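Clurkville Sound Archive: Progress Report to the Tovora Fund
Prepared by Humaira Bajwa, July 8, 2023

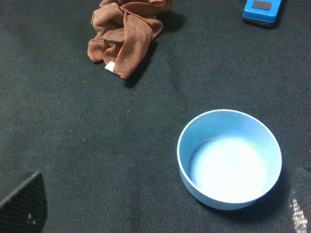 Transfer of the Novetti tapes began in January and is on schedule. Of the 804 reels in the collection, 121 have been digitized and checked. Most are rehearsal recordings and rough mixes by local rock bands, and the boxes are often mislabeled. Hsin-yi Lam has been matching takes to the session logs. Dust was a bigger problem than we budgeted for, so we have added microfiber towels to the supply line, the tan-brown kind with stitched hems. The cost is small and comes out of the existing total.

Equipment. The second tape deck needed a new capstan motor and was out of use for 20 days. Ngan-ling Wan kept the transfers going on the other deck, with shorter sessions.

Rights. We have signed releases from 2 bands. A third, Fu, has agreed by phone to let us stream its unreleased album — we are waiting on the drummer's signature.

Next period. Hauwa Olatunji will start the listening notes, beginning with the live sets. We are not asking for a change to the grant amount. We would like to move the unspent travel money to tape storage boxes and need your approval in writing before we order.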